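Prillport > Staff pages > Returns room > Sorting arm FAQ

Sorting arm: your questions
4 comments | 2 shares

Is anyone losing their job?
No. Same team, same hours. Two of you move from the bins to checking, rota up by October.

What does it do then?
Picks mixed small returns out of the bin, one at a time. Odds and ends, cups, toy bricks, that sort of thing. Anything it can't manage stays put and comes to you.

How fast is it?
Slower than Satish. It got through 1,524 picks in the trial, best shift was 200. Fine for the quiet stuff, not for the Humov rush.

Do I need training?
Yes, short one. See Sharada Mudaliar, mornings best. Bring your badge, you wont get in otherwise.

Can I reach in while it's on?
No. Press stop, wait for the arm to settle, then reach. Applies to supervisors aswell.

What trips it up?
Clear plastic, mostly. Shiny things. Cups lying on their side are hit and miss. 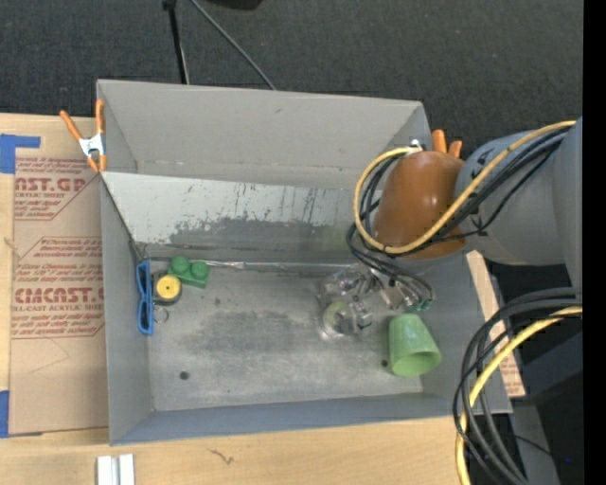
Thin metal rings too, they sit flat on the floor of the bin and it goes round and round them. Log these on the Zorken sheet, don't just fish them out and carry on, or we never get them fixed.

Is my pick rate being compared with it?
No. Asked and answered at the Nadar meeting. Your targets come off completely while you're on checking.

Who do I moan to?
Satish Gounder, or the box by the kettle.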